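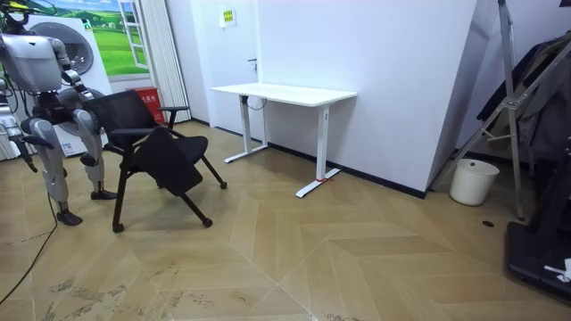
Seating and Noise in the Lomach Reading Room
Student project report, April 23, 2019

1. Background
The Lomach reading room is on the ground floor of the Nasberg building. Students use it for quiet study between classes. In December the library desk put out a comment sheet, and the most common complaint was noise. We wanted to find out where the noise came from and whether the room layout had anything to do with it.

2. Method
We visited the room on 14 afternoons and sat in 4 different spots. Every time we heard a sound that made us look up from our work, we wrote down what it was and where we were sitting. We did not use a sound meter. The one we borrowed gave different readings each time we turned it on, so we left those numbers out.

3. Results
Talking was the most common entry near the door. Near the windows it was chairs scraping on the floor. The back wall was the quietest spot on all but two visits. The printer was noted less than we expected, although it jams often and people tend to talk while they wait for it.

4. Discussion
The tables by the windows are close together, and a person leaving usually has to move a second chair to get past. Felt pads would help with the scraping. Wider spacing would too, but the room would lose 7 seats and it is already full before exams.

5. Limits
We only went in the afternoon. Two of us knew the room well and may have stopped noticing some sounds.

6. Next steps
Try felt pads on the window tables first, then repeat the visits using the same sheet. The blank sheet is in the appendix.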